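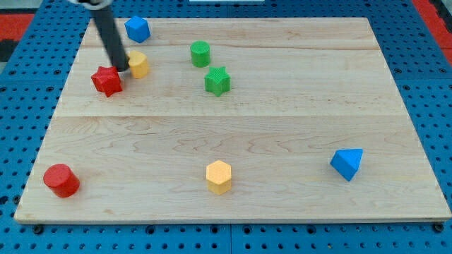 Can a robot learn to follow a spoken instruction it has never heard before?
Up to a point, and further than we expected when we wrote the proposal. If the words are familiar and only the combination is new, it copes well. If the words themselves are new, it still guesses, and it guesses with great confidence.

That's the short version for anyone at Kimley who has to report upwards before lunch. The longer version follows, and as usual I've written it the way I'd tell it to you over a coffee, so forgive the rambling.

Where we are

When I last wrote, we had just moved the pushing work from Busham to the lab at Trestberg and most of my report was about boxes and cables. Since then we've had a proper run at it. The task hasn't changed: painted blocks on a wooden board, an arm with a plain black rod on the end, and an instruction such as "push the red star over to the yellow cylinder". There's no grasping, so everything has to be done by nudging. I still like this set-up a lot. It sounds like a toy problem, and then you watch a cylinder slide off the side of the rod for the fifth time and you stop thinking so!

We use eight blocks in four colours, with two blocks of each colour, and the shapes repeat across colours. So "the green one" is never enough to go on, and neither is "the star". The model has to put both words together. Maarten Van Loon chose the set and I grumbled at the time (I wanted more shapes), but he was right and I've told him so.

What we tried

The method we proposed to you was to train on short pushes, each with a sentence written afterwards by somebody watching the recording. We call this labelling backwards. The operator just plays with the blocks with no goal in mind, and the sentence comes later. The other way, which we kept as a comparison, is to hand the operator an instruction first and record them carrying it out.

Labelling backwards is winning. It's much quicker to collect, the operators get less tired, and the pushes are more varied. People who are given an instruction tend to do it the same tidy way every time. People who are playing go round the back of a block, change their minds, bump into a neighbour and recover, and the model seems to learn from those recoveries. I say "seems" — Lieven Timmermans wants a cleaner test before we put it in a paper, and he's drawing one up now.

For the new-combination test we held back 21 instructions, all made of words the model knew but pairings it hadn't met. The model trained on backwards labels did clearly better on these than the comparison model. I'm not putting success rates in this report, as we're still arguing over what counts as "next to", and the numbers move depending on who wins.

What went badly

Crowding, mainly. When the target block sits close to others, the arm often shoves two blocks along together and then carries on as if all is well. With blocks spread out it's fine. We tried simply recording more crowded starts and it helped a little, less than I'd hoped. My hunch is that the model needs to see what happened over the last second or so, where at present it only gets the current view. Adding that is the next job on my list.

We also lost a good chunk of a week to a calibration mistake. The rod tip was going slightly lower than the software thought, which made everything drag. It was my mistake, it's fixed, and there's now a check at the start of each session. We threw those recordings out.

Then there's the wording. Our labellers had got very good at writing like each other. Groen lent us two people who'd never seen the project, and their sentences were a breath of fresh air: "shift", "shuffle", "give it a poke towards". The model was hopeless with "shuffle". We'll be mixing their labels in from now on.

Money and time

We're on budget. Storage came out dearer than planned, and the saving on operator hours covers it. The timetable has slipped by two weeks, nearly all of it down to the calibration business, and I don't expect that to touch the November milestone.

What I'd like from you

A decision on whether the spoken part stays in. At the moment we type the instructions, and turning speech into text is a separate step that adds work without telling us much about the pushing. I'd be happy to drop it until the final stage — Lieven would rather keep it, and he'll send you his own note.

If you'd like to come and see it running, mornings are best, as the arm is usually tied up with recording after two.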